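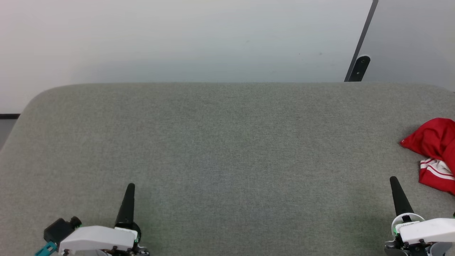
2019-05-27, shared shop, back bench

Long evening, and a good one, so I'm going to write it all down while I still remember which screw went where. Laine, if you're reading this before you go in tomorrow, skip to the part about the left wrist first and then come back for the rest, which is mostly me thinking out loud.

The felt is finally on the table. I'd been putting it off for weeks because the bare top was so slippery that a folded cloth would skate away from the fingers the moment they touched it, and I kept telling myself I could fix that in software (I could not, or not with my patience). The gray-green was what Pukwood had left on the roll, and I like it a lot more than I expected to. It wraps down over the rounded corners without bunching, and it's a calm color to look at for three hours. I stretched it from the middle outward and only had to pull one side up and do it over. Spray glue on the underside lip only. Please don't glue the top surface if it lifts somewhere, just tug it and clip it, I want to be able to change it when it gets grubby.

Laine's question from last time was whether the felt would grab too much. Fair question! I dragged a fingertip across it by hand at a few angles and it does catch a little if you come in steep, so I've raised the approach height by a hair and I'm coming in flatter. The pointed tips are the trouble. They're lovely for getting under a hem and they're terrible for everything else, and at some point we should print a blunter pair and compare. I have the old drawing somewhere, from when the fingers were still stubby, probably on the stick in the Mumell drawer with the other old files.

Left wrist. It had that tick again when I rolled it outward, the same one we blamed on the bearing in the winter. I took the white housing off (all the little screws are different lengths, I had forgotten, so I drew a map on masking tape and stuck them to it in place) and the bearing was fine. The cable was rubbing on the inside edge of the housing. I filed that edge round, moved the cable over, put a bit of the fuzzy tape where it passes, and closed it up. Quiet since. I ran it through 84 rolls, end to end, with my ear practically on it, and didn't hear the tick once. I'd still like somebody with younger ears to listen. One screw on the underside doesn't bite properly anymore and I've left it in with a dab of thread lock until we get a longer one. Don't lean on it.

Right wrist I didn't open. It has never complained and I am superstitious.

After that I did the home positions over from scratch, because the felt changes the height of everything and I didn't trust the old numbers. It took me a while to get both fingertips to come down to the same level. I was using a strip of paper under each one, the way you'd set a print bed, and the left kept reading low until I noticed I'd doubled the paper on that side. Well. Half an hour, gone. The new values are in the settings file with the date in the comment, and the old ones are still there underneath, commented out, so if something goes strange you can go back without calling me. (You can also call me. I'm up.)

I left the fingers 400 mm apart at home. We'd had them at 260, and it was a nuisance: every time I laid a cloth down I had to sneak it in between them, and twice I knocked a tip with my sleeve and had to set everything again. Wider is slower on the first move but so much nicer to work around. Tell me if you hate it.

Then some actual folding, with the red cloth. I know the plan said to start with the plain ones from Žukauskas, but I wanted a strong color against the green for the first tries, and the red stands out wonderfully. I wrote down 24 attempts at the first fold, the simple one, bottom edge up to the top edge. The early ones were hopeless. It would pinch the felt along with the cloth and then stop, quite correctly, because it thought it had hold of something heavy. With the flatter approach it got better, and by the last few I was getting a fold I'd be happy to put in a cupboard if the guests weren't too fussy. The table of results is on the next page, in pencil, with a little mark beside the ones where I helped. I did help. I want to be fair about that.

What still goes wrong: when the cloth lands crumpled, it picks the highest wrinkle and lifts that, which would be a perfectly sensible thing to do if the highest wrinkle were ever a corner. Vaida thinks we should give it a shake first, lift high, let it hang, lay it back down and look again. I was against this because it sounded slow and a bit silly, and I've come round. A person does exactly that with a towel from the dryer. I'll try writing the hang-and-lay move this week, one arm only to begin with, and keep the speed right down. If it works with one we can think about two.

Camera view is all right. With the wall behind being so pale, the picture gets a bit bright toward the back of the table when the window side is sunny, and in the evening it's steady, so I've been working evenings. I'd rather fix the exposure in the settings than hang a curtain, but I haven't done it yet. Vaida, you said you knew where that setting lives. Could you write it in here somewhere, even just the menu name?

Shopping: the longer screw (take the old one along), fuzzy tape, another masking tape as I used most of yours, Laine, sorry. I also asked Solosano for a price on a second set of cables, slightly longer, so the left one has some slack and we aren't back inside that housing in August. It came to over twice what I'd hoped. I haven't ordered. Let's talk about whether we can crimp our own, I've got the tool at home and a very uneven record with it.

Everything is powered down at the wall and the arms are resting on their stops. When you start up, bring the left one home first and then the right. If you get a tick, any tick, stop and write down the angle.

Next time: hang-and-lay, one arm. Blunt fingertips if I find the drawing.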